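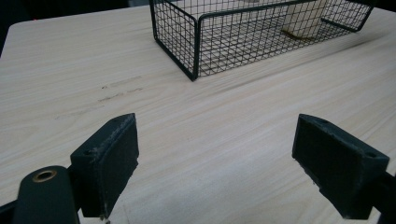 4. Setting up matter folders in Taloslow

Do this once for each office. You need an administrator login and the client list exported from your billing program.

1. Open Taloslow and choose Settings, then Matters.
2. Click Import Client List and select the exported file. Files over 40 MB must be split first.
3. Check the column names on the preview screen. Client number and matter number must both be matched before the Next button turns on.
4. Under Folder Template, pick Litigation, Estate or General. The General template has 11 subfolders.
5. Click Create Folders. Leave the window open until the status line reads Complete.

Note: Matter numbers can have up to 12 characters. Longer numbers are skipped and listed in the import log.

Caution: Running the import twice with different templates creates duplicate folders. Duplicates have to be merged by hand.

6. Go to Access and assign at least one attorney to each matter. Unassigned matters are visible to administrators only.
7. Sign out and sign back in to load the new folder list.

To connect the Skiler scanning add-on, go to section 5.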